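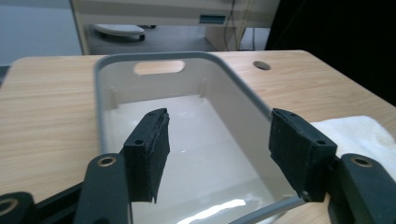 The lids always go missing first, a reader in Stellurstead wrote to us after our last piece on storage, and after that a tub is only good for carrying things. We put the remark to the owner of Hetier, a small housewares shop that has sold tubs, bins and baskets since the owner took over the lease from a shoe repair business.

"I'd agree with the first half," the owner said. "People come in every week asking for a lid on its own. But carrying things is most of what a tub is for. I have plenty at home that never had a lid."

The shop stocks some 300 kinds of container. White with a gray rim sells better than any bright color, and the owner thinks the reason is plain enough: people want to see what's at the bottom. "Put a black comb in a black bin and you'll buy another comb."

We asked what to look for when buying one. The owner talked mostly about handles.

"An opening in the end wall is fine for towels or toys. Get your fingers through it and check that the edge doesn't dig in. Do that with weight in the tub, not empty in the aisle. I keep a 20-pound bag of rice behind the counter and customers are welcome to try it."

The opening also settles how full the tub can be. Anything small piled up to that height will find its way out, and so will water. "I had a man who wanted to soak paint trays. I told him to look at where the handle was and then look at where he wanted the water."

Rounded corners are easier to wipe, the owner said, though they waste room on a shelf. Square ones hold more books. For the kitchen table, where a tub gets pulled back and forth all day, the bottom matters more than the shape. Grit underneath will scratch a wood top, and a damp cloth on the base before you set it down takes care of most of that.

Hetier sells two lines, Visik and Satti. The owner uses Satti at home for laundry and mail. Visik costs a little more and the shop brings in extra every May, when the spring cleaning crowd and the college families arrive in the same two weeks.

"Last year I ordered too late and had to send people across town," the owner said. "This year's order is already in."

We came back to the reader's point about lids. Does the owner have a system?

"I write the same number on the lid and on the tub, on the underside, in marker. It wears off and I write it again." For tubs that have lost theirs, an old pillowcase keeps the dust off — sheets work too, but they slide.

And the ones that crack? The owner keeps those for the garage. "There's one with a split corner that holds extension cords. It's been there for years."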